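Prikholm Robot Cell: Progress Report for March
To: Jornix program office
April 5, 2022

Work package two is behind, and I would sooner say so than pad this out. The plan called for a finished set of house rules for people working beside the arms. We have a draft. Gezer's template gave us 11 rules to start from, and I am not convinced most of them change what anyone does.

Take the rule on standing distance. It says to keep clear of the table "during operation" and never says when operation starts. Is an arm with its fingers open and its power on in operation? The template leaves that to the reader, and readers pick the answer that lets them get on with their day.

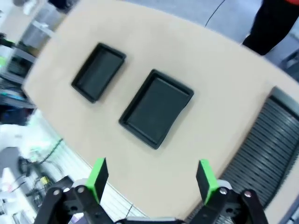 Čestmír Vondráček disagrees with me on this and asked that it go in the report. In his view a vague rule still gives a newcomer the right to ask someone to step back, and a strict one would be ignored within a week. He may be right about the second part.

We dropped two rules that only repeated the manual. The cable rule stays but needs rewriting, as "tidy" can't be checked by anybody. Ertuğrul Gökçe has proposed a short walk around the table before each session, with a signature.
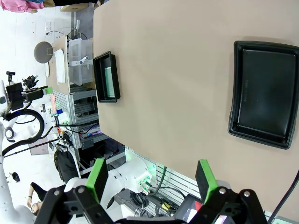

I have doubts about the signature. Ronulow used sign-off sheets on the last project and they were filled in neatly, often in the same pen for the whole week. I would try the walk without the paper first and compare notes afterward.

Spending is on plan. We ask for two more weeks on the draft. Still open: who may clear a stop, and whether visitors count as staff under the distance rule.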